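Notebooks > Brarnside Workshop > Dye bench

Aug 23, 2018

Walnut batch again. I know, I know, I said I was done with walnut after February, but Trinh Ông turned up with a whole sack of hulls from her uncle's place and I can't say no to free hulls (who could?). So the big pot is back on the bench and my fingernails are a disgrace.

Weighed out 800 g of hulls, soaked overnight in rainwater from the barrel. The tap water out here has gone hard again and it kept pushing the last lot toward a flat gray-brown I didn't like. Skeins going in are the Zanden wool, the thinner one, 489 g dry all together. No mordant on the first half. The second half got alum the same way as always, see the inside cover for the recipe, I'm not copying it out again.

Brought the pot up slowly. Slower than last time! I lost patience with the madder and cooked it right past red into brick, and Clendent still ended up buying it, but I didn't enjoy handing it over. Held the walnut just under a simmer for 6 hours, topping up twice from the barrel. The smell is somewhere between wet leaves and old tea. I like it, Trinh does not, and she ate her lunch outside.

First skein out at the two-hour mark looked like milky coffee. Second one at four hours was noticeably deeper, and the alum half had a warmer, almost fox-colored edge to it while the plain half stayed cool. Pulled the rest at six and left everything to cool in the pot with the lid on.

Rinsing took forever. I want to switch to microfiber for blotting the skeins, the old terry ones shed loops into everything and I spent half the morning picking white fluff out of the Lu sample cards. They fold down nice and flat and have a loop for hanging on the hooks by the sink. Purple wouldn't have been my pick next to a dye pot, but I'll take it. 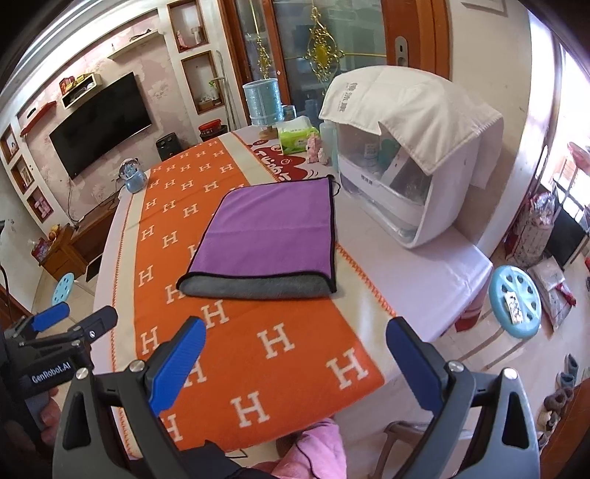
Microfiber towel, purple with a gray underside, on the orange runner.

Back to the wool. Hung the skeins on the long rail in the back room, plain on the left, alum on the right, string tags on all of them this time (the tags are the plastic kind, since the paper ones turned to mush in the indigo). Need to check them in daylight tomorrow before I write any shade names on the cards. Under the bench lamp everything looks like chocolate.

The Lu order wants 8 skeins that match, and I don't think I have them yet. The alum ones are close to each other but there's one with a pale streak where I must have tied it too tight. Trinh thinks it's pretty and wants it for a hat. Fine, it's hers.

Saved the leftover bath in the lidded bucket. There's plenty of color in it still and I'd love to try it on that linen scrap, maybe with a tiny bit of iron at the end. TINY. Last time the iron jar got away from me and we had black napkins.

To do: scrub the pot, order more alum, ring Clendent about the brick red.

2 comments | 6 shares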